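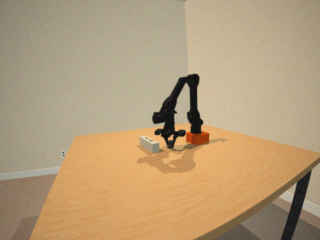 # Progress Report to the Gretstead Fund: Community Suppers and Home Cooking Program

**Submitted by:** Margit Brekke, Program Director, Jatwood Kitchen Association

**Date:** July 27, 2024

## 1. Purpose of this report

This report covers the second half of the grant year. It describes the work carried out under the award, the changes made to the original plan, and the use of funds to date. The financial statement has been sent separately and should be read alongside section 5.

The Association has run shared meals in Jatwood since 1989. The present grant supports two linked activities: a monthly sit-down supper open to any resident, and a course of evening classes in planning and cooking a meal for guests at home on a modest budget.

## 2. Monthly suppers

All suppers scheduled for the period were held. The dining room seats 100, and the two spring dates were fully booked before the reservation deadline. Attendance was lower at the June supper, which fell on the same evening as the high school graduation. We will check the school calendar before setting next year's dates.

Menus were kept to dishes that can be made a day ahead and reheated without loss of quality. Braised chicken with leeks, baked beans with smoked ham, and a barley and mushroom casserole were the main courses most often requested again. The cold poached fish served in May was less popular, and a good deal of it came back to the kitchen. It has been dropped from the rotation.

Guests asked for more dishes without meat. From July, every supper offers a vegetarian main course in the same quantity as the other choice, where before it was prepared only on request. The July menu paired a summer squash gratin with roast pork shoulder, and the gratin ran out first. Quantities for the next supper have been adjusted.

## 3. Evening classes

The classes are taught under the course name Prosa. Each session takes one complete meal from shopping list to table, with the work divided into what can be done two days before, the day before, and in the final hour. Participants cook in pairs and eat together at the end.

The original plan called for a separate class on baking. Enrollment was low, and with the Fund's agreement given in the spring, the baking material was folded into the other sessions. Bread rolls, a simple fruit tart, and a sheet cake are now each taught as part of a full menu.

Participant comments were collected on paper at the close of each course. The timing sheets were mentioned most often as useful. Several people said the sessions ended too late on a work night, and the start has been moved forward by half an hour. One group asked for more on carving and serving, a subject the instructors had treated briefly. A short demonstration has been added.

## 4. Difficulties

The walk-in refrigerator failed in the week before the May supper. Cold storage was rented from Hägglund, a local catering supplier, until the compressor was replaced. No food was served that had been held in the failed unit - all of it was discarded and recorded. The cost of the lost stock was met from the Association's own reserve and has not been charged to the grant.

Prices for butter, eggs, and cooking oil remained above the figures used in the application. The kitchen has responded by buying dry goods in larger lots and by using fewer butter-based sauces. The supper charge to guests has not been raised.

## 5. Use of funds

Spending on ingredients is slightly over budget for the reasons given above. Spending on instruction is under budget following the change to the baking class. We request permission to move the unspent instruction funds to the ingredients line. No change to the total award is sought.

Equipment purchases are complete. The stockpots, sheet pans, and insulated carriers listed in the application have been delivered and are in use.

## 6. Work planned for the remaining period

- Hold the remaining suppers, including the harvest supper, for which reservations will be taken by telephone as well as in person.
- Offer the Prosa course again in the fall, with one session set aside for holiday entertaining and make-ahead appetizers.
- Print the tested recipes and timing sheets as a booklet for participants. The text is drafted - measurements are still being checked against the kitchen's own notes.
- Review the booking procedure so that canceled seats can be offered to those on the waiting list.

A final report, with a full account of expenses, will be submitted at the close of the grant year. Questions on any part of this report may be directed to the Program Director at the Association's office.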